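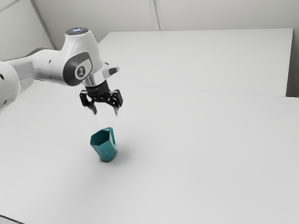
The block held in our house for one evening, a Jornberg subscriber wrote in the open comment box of our survey, and after that my daughter had it working again on every phone we own. We must have read that comment a dozen times while coding the answers, and it set the tone for much of what follows. It also raised a question we had not planned to ask: who in a household does the work of getting around a blocked site, and what do the others know about it?

We had 218 completed surveys to work with, all from homes served by either Jornberg or Vulska. Both providers began blocking the file-sharing index Skanex in December, after a complaint led by the record label Cabral. The two went about it in very different ways, and this is what makes the pair such a pleasure to study. Jornberg changed the answers its name servers gave, so that a person typing the site's address landed on a notice page. Vulska filtered by network address as well, and it updated its list as new mirrors of the site appeared. Same site, same complaint, same month – and two quite different experiences for the people at home.

Of the 218 households, 70 told us that someone living there had reached Skanex, or a copy of it, after the block began. We want to be careful with that number. It rests on what people were willing to say on a form, and it was filled in by whoever opened the letter, often the person who pays the bill. A parent who has never heard of a mirror site is not a good witness to what happens in the next bedroom. Still, the written answers were wonderfully detailed. People told us which settings they had changed, who had shown them how, and in one case what they had cooked while waiting for the router to restart.

We sorted the methods into 3 groups: changing the name server, using a mirror address, and sending traffic through an outside service. Changing the name server was by far the favorite among Jornberg homes, as one would expect given how that block worked. Vulska homes leaned toward outside services, and several of them had paid for one. A few of these paying households said they had never spent money on music online before, and we would love to see a larger study follow that up. A monthly fee paid to get past a block is money that neither the provider nor the label ever sees.

Figure 2. White robot arm and teal mug, computer-rendered.

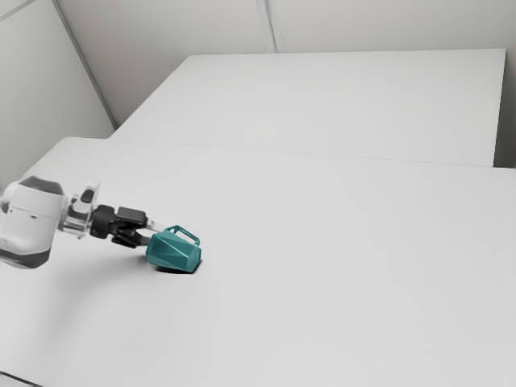

Timing gave us our most exciting result. We asked each household to keep a simple diary for 14 days, noting every visit to a music source of any kind, legal or otherwise. In the Vulska diaries, visits to licensed services went up during the first few days and then drifted back to where they had been. The Jornberg diaries showed almost no such rise. Our reading is that a harder block buys a short window in which people look around for other options, and that the window closes once someone in the home finds a way through. If a label wants to win over those listeners, that is the time to have something good to offer them!

There are limits to this, of course. The diaries began after the block did, so we have no record of the same homes in an ordinary month. Some people filled in several days at one sitting (the matching ink gave them away), and we kept those diaries but flagged them in the analysis. We also could not separate a visit that ended in a download from one where a person read the index page and left.

One more pattern deserves room here. Many respondents mixed up the notice page with an outage. They called the Jornberg help line, were told that nothing was wrong with their connection, and only then learned that a block was in place. Several said they would have accepted the block more easily if the page had named the court order and given a place to complain. The Vulska filter showed no page at all – the browser simply timed out – and complaints about slow service from those homes run all through the comment box. We return to the wording of notice pages in the next section, where we compare the text Jornberg used at first with the longer version that replaced it.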